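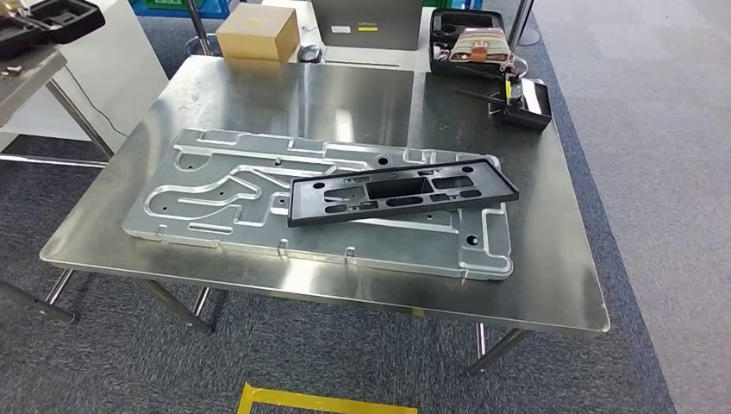

A reader in Pusutside wrote that a force limit would have caught it, and that the rest of my last column was bookkeeping. I disagree. The Ammont cell stopped 17 times in 114 cycles, and each stop was logged as a placement fault. The limit worked every time. The operator cleared it, the arm retried from the same offset, and on the last retry a frame cracked.

A limit reports contact. It says nothing about a part sitting 2 mm off its fixture. Tindito's retry logic treats those as the same event, and I think that is a design fault. A second stop at the same pose should lock the cell until the fixture has been checked.

Comments

Kolev cells lock after one. Annoying, but fine.

Who pays for 60 minutes of downtime?

Same fault here in December, different arm.

We use cookies to remember your settings. Accept | Decline
Contact | Copyright | Back to top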